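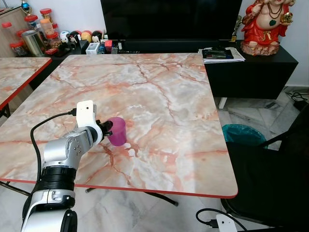 Cable slack on a small arm: is there a rule?

Posted by Sajib Howlader

We run a tabletop arm for pick and place with plastic cups. The gripper cable hangs in a long curve down one side. Our checklist from Drindmont says "secure all cables" and gives no number. Do I tie it along every link or leave the loop?

Henrique Torres
Leave a loop at each joint that moves, and tie only on the rigid parts between. Jog every axis to both limits at low speed with the power cable and gripper cable on. If the cable goes tight or can catch on the gripper, change it before you run a program. Write down where the ties are — the next person will move them. We inspect ours every 2,000 cycles and log it. Also keep the cable out of the path of the cup.

kondberg42
just zip tie it, mine has been fine since May

Sajib Howlader
Thanks Henrique. I'll do the jog test first. Axis 6 is the one I'm worried about.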